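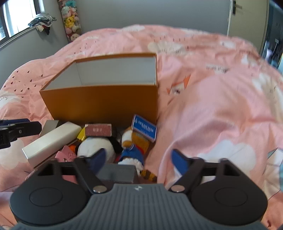 Sticking jaws on the Kunberg hand grippers: your questions
Last updated June 13, 2020 by Corina Ciobanu

What's the problem, in a nutshell?
The jaws on some of our Kunberg hand grippers have started hanging partway open when you let go of the trigger, or else closing late. You squeeze, the fingers hesitate, and then they snap shut all at once! It's a fault in the gripper. It isn't your technique, so please stop apologizing to me in emails.

What causes it?
The pivot screws, the round silver ones at the base of the fingers. They back out a tiny bit with use and the finger starts to tilt and rub. Hicham El Sherbiny took apart the first pair that got sent back and found the left screw had crept out after nearly 400 closes, and that was on a unit I'd told everybody was fine (sorry, Hicham).

Can it hurt me?
It can pinch, yes. I got a good one on the side of my thumb while I was wiping a fingertip pad with the power still on. The late snap is the nasty part, as you think the thing is done moving and it isn't. Keep your free fingers out from between the pads, and switch off before you touch the linkage. No exceptions for "just a quick wipe." If you're recording with a kid or a cat nearby, switch off every time you put a gripper down, too.

How do I check mine?
It takes 30 seconds. Power off, hold the body, and wiggle each finger up and down. A healthy finger barely moves. If you feel a click or see the screw head standing proud, you've got the fault. Check both grippers, even if only one has been acting up.

Can I tighten the screw myself?
I'd love to say yes, but please don't. Overtighten it and the jaw binds, and then you have the same problem with a different cause. Pack up the pair and send it to the Salem office. We'll pay the postage.

Does it matter which objects I'm picking up?
A bit! Small stiff boxes show it up first, because you need both pads to land flat. With a plush toy you may never notice, it just squashes to fit. So if you're doing the Tisemau packing task, try a little carton before you start on the soft stuff.
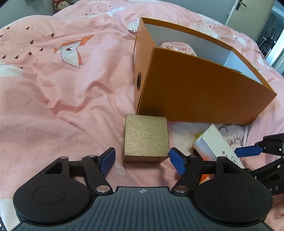
Jaws open in front of the gold box, with the second gripper over at the white carton.

What about a soft surface, like a bed?
Beds are fine, and plenty of you record on one. Just watch for folds of bedspread getting into the jaws. A pinch of fabric can feel a lot like a sticking finger, so smooth things down and try again before you report it.

Are my recordings ruined?
Probably not. Grunska logs the jaw opening separately from the video, and a late close shows up as a flat stretch and then a cliff. I've been going through them by hand and so far I've only had to throw out two sessions. Don't delete anything on your end, even the clumsy ones. Those are the ones Hicham wants most.

Only one of my grippers is bad. Can I carry on with the other?
Not for two-handed tasks, I'm afraid. Send them back together. They're matched to each other in the setup and a swapped one gives us very odd numbers.

When will I get them back?
I'm still waiting on new screws with a locking patch, so I don't have a date I'd trust. I'll email everyone who has sent a pair in as soon as the screws show up. Put your name inside the case, please, as well as on the label.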